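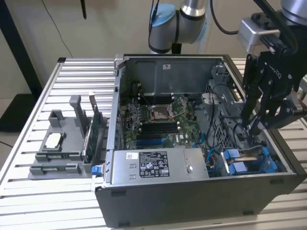 By the Lesten Robotics Course Team
Unit 7: Putting Parts Where They Belong

In the earlier units your team programmed an arm to move between fixed points and to pick up blocks. The blocks were forgiving. If the gripper closed a little off center, the block slid into place between the fingers and the program went on. Computer parts do not behave that way. A memory strip has to enter its slot straight, with even pressure along its length, and an expansion card has to line up with both the board and the rear of the case.

This unit follows the Kavby project, a student build in which two robot arms share one table and work on a desktop computer. The tower lies on its side with the panel off, so the motherboard faces up and the memory slots can be reached from above. Parts wait in a gray 3D-printed fixture to the left of the computer. The card stands upright in a slot at the rear of the fixture, and the thin green strips lie in two long slots along its lower edge.

Your class will do the same kind of work over 80 class periods, in teams. The project budget is $799 per team, and $380 of that is set aside for the fixture, spare parts and gripper pads. The arms are not part of the budget.

What you will learn

By the end of the unit you should be able to:
Measure a part and design a holder for it.
Teach a pick point and a place point, and record both.
Choose an approach direction that keeps the wrist clear of the case.
Write a stop condition for a part that meets too much force.
Share a table between two arms without a collision.

Key terms

Fixture: a holder that keeps a part in a known position.
Approach point: a position a short distance from the part, where the arm slows down.
Compliance: how much a gripper or part can give when pushed.
Shared zone: the space that both arms are able to reach.

Before you start

Look at the inside of the tower again and find the processor socket. It is empty, and it has a metal retention frame with a thin lever arm. Then find the two banks of memory slots, one on each side of the socket. In your notebook, sketch the board and mark where a gripper could come straight down and where the case walls would get in its way. Keep the sketch. You will need it in Section 7.2, when you fill in the Mikkelsen reach chart, and again for the Clisum trial at the end of the unit.

Section 7.1 starts with the fixture.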